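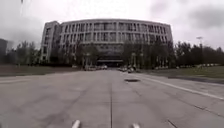 The long straight road up to the main entrance, with the tips of the robot's front body in view.

I've been fighting with our path planner for weeks now, and this stretch of concrete is where most of the fighting happens! It looks like the easiest drive in the world, right? Well, the perception code kept reading the dark seam down the middle as a lane edge, so the planner would squeeze everything over to one side and then slow to a crawl by the manhole or drain cover (which is flush with the pavement, thank you very much).

Mariama Kwofie finally had me replay 40 logged runs through Stesberg, our little log viewer, with the painted line and the seam scored separately. After that the fix was 19 lines of code. Nineteen! The seam now gets a low weight unless there's a height change to go with it.

Next up is the grass edge on the left, where the boundary is so faint that the map and the camera keep arguing. I'm hoping to merge that one before May, so if you have spare logs from a gray day, please send them my way.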